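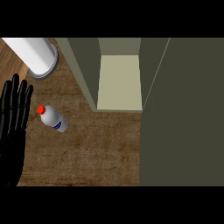
A small white bottle with a red cap, lying on its side.

How to Fix a Bottle Cap That Leaks in Your Bag

Posted by Retno Mangundap

Most small screw-cap bottles leak for one of two reasons. Either the rim has dried product on it, or the liner inside the cap is worn. Both can be fixed at home in up to 15 minutes.

What you need

Warm water and dish soap
An old toothbrush
Cotton swabs
Paper towels
A spare liner or a small sheet of food-safe foam
Scissors and a pencil

Step 1. Empty the bottle

Pour the contents into a clean jar with a lid and label it. Do not do this with medicine. If a medicine bottle leaks, take it back to the pharmacy and ask for a new container.

Step 2. Clean the threads

Scrub the threads on the neck with the toothbrush and soapy water. Do the same inside the cap. Lotion and shampoo build up in the lowest turn of the thread, and a cap that feels tight may be stopping against that buildup before it reaches the rim. Use a cotton swab for the corners. Rinse and dry both parts.

Step 3. Check the rim

Run a fingertip around the top of the neck. Small burrs left from molding can be taken off with a fine nail file. If you find a crack, stop and recycle the bottle. Glue does not hold on a rim for long.

Step 4. Check the liner

Look inside the cap for a thin disc. It should be flat and springy. A deep ring pressed into it means it is worn, though you can sometimes pry it out, flip it over and get another few months from it.

To make a new one, trace the old disc on the foam and cut just inside the line. Press it in with the end of the pencil. It should stay put without glue.

Some caps have no disc and seal with a molded plastic ring. Those can only be cleaned or replaced.

Step 5. Test it

Fill the bottle with water, close it and dry the outside. Lay it on its side on a folded paper towel – overnight if you can, 6 hours at least. Any wet spot near the neck means the seal still needs work.

Packing

Leave a little air space at the top. Close the cap firmly but don't force it.

Updated March 22, 2025. Thanks to Elie Srour for the note about flipping the liner.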